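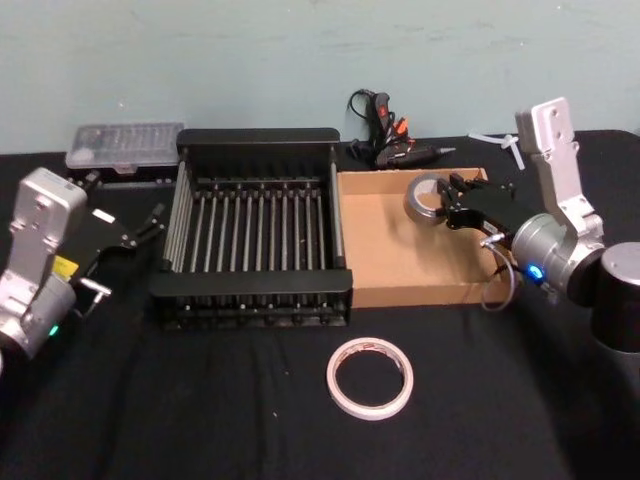
Moving Without Movers: Your Questions, Answered With Some Doubt

I have rented out vans and packing supplies in Kandport for a long time, and I get asked the same things every June. Most of the advice going around was written by people with something to sell you. So am I, so read this with the same suspicion.
Vesna Zupan

Do I need a "moving kit"?

Probably not. The kits I've looked at are a stack of boxes, some tape and a marker, sold at a price that assumes you won't add up the parts. Buy the parts. If a kit comes out cheaper, fine, but I'd like to see it.

How many boxes should I get?

Online calculators will tell you. One of them told Siebe Nijs he needed 66 for a studio apartment. The calculator belonged to a box store. Start with fewer than you think, and check that the store takes back unopened bundles.

Are grocery store boxes okay?

For linens and clothes, sure. For books I wouldn't. Produce boxes often have holes in the sides and no lid, and they don't stack with anything else in the van.

Is expensive tape worth it?

Some of it. Very thin packing tape splits lengthwise and you spend the evening picking at the roll with a fingernail. Past the middle of the price range I can't tell the difference, whatever the label says about strength. Keep electrical tape for cords. It stretches, and it's no good for closing a box. Masking tape lets go of cardboard when you least want it to.
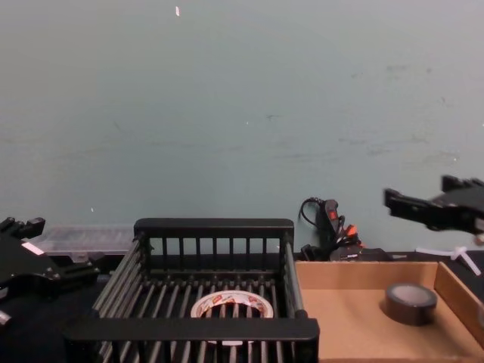
Will my renter's insurance cover a broken TV?

Ask, and get the answer in writing. "You should be covered" over the phone is worth very little. Many policies treat theft and fire one way and your cousin dropping something down the stairs another.

A company quoted me by phone. Can I trust it?

I wouldn't. Cillian Corrigan got a quote that had grown by 70 percent once the truck was loaded. A mover who won't look at your stuff, in person or by video, is guessing, and the guess usually starts low.

Is it true that mid-month moves are cheaper?

Sometimes. It gets repeated as a rule, but in a college town the whole of late summer is expensive. Get prices for two or three dates and compare.

Do I have to empty the dresser drawers?

People say leave them full and wrap the whole thing in plastic. Try lifting one first. I take mine out.

What time should I pick up the van?

We open at 7 in the morning. Everyone says they'll be there at 7. Bring your license and the card you booked with, and check the fuel gauge before you sign.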